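Brunside Blocks - About us

Print this page | E-mail this page

We make and lend out shape blocks. Sets for nurseries, childminders, infant classes, grandparents, anyone with a table and a small person. Been going a good while now, still in the same unit on the Judport road, still short of shelving.

Who started it

Meenakshi Vashisht, reception teacher, fed up with sorting sets that came with half the shapes missing and no way of getting spares. Her neighbour Yogesh Bisht had a bandsaw and a free garage. First sets went to two schools, both wanted more. Garage got full. Yogesh's wife wanted the garage back.

What we do

Blocks in plain shapes. Cylinders, cubes, stars, triangular prisms. Strong colours, no faces, no letters, no batteries. A star should look like a star from across the room and feel like one with your eyes shut.

You can buy a set or borrow one. Borrowing is 2 weeks for families and 30 days for schools - ring if you need longer, we nearly always say yes. Lost a piece? Tell us the shape and the colour and we'll post one. Please don't send back the whole box for one cube, the postage is silly.

Boards are sold seperately. Ours are maple, left pale so the colours stand out, and no two have the same grain. Wipe with a damp cloth, dry it flat, keep off radiators.

How they get used

Mostly pairing by colour. Put out a few colours, two shapes in each, and let the child work out what goes with what. Green cylinder next to green star, blue cube next to blue triangular prism, and so on.
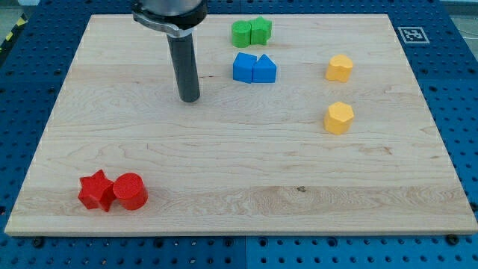 Once colour is easy, swap to shape. All the flat tops together, then all the ones with points. Some children go straight to building and that's fine too, the prism makes a good roof and they find that out quick enough. Shanti Sachdeva runs our school visits and has a sheet of 5 starter games, free, just ask for it when you order.

Who's who now

Meenakshi - orders, schools, most of the phone
Yogesh - workshop
Shanti - visits and loans
Pankaj Vishwakarma - colour matching, repairs, van
Babita Tripathi - accounts, also the person to chase if your parcel hasnt come

Visiting

Weekday mornings, ring first. Parking is tight. Children welcome in the front room, there's a low table and a mixed box out. Next open morning is in February, date to go up once we've got the kettle situation sorted.

Sign up for our newsletter - new sets, open mornings, spare parts news. Unsubscribe whenever you like.

This site uses cookies to remember your basket. By carrying on you agree to this. OK | More information

Contact | Loans | Spare parts | © Brunside Blocks | Page updated Jan 13, 2025 | Back to top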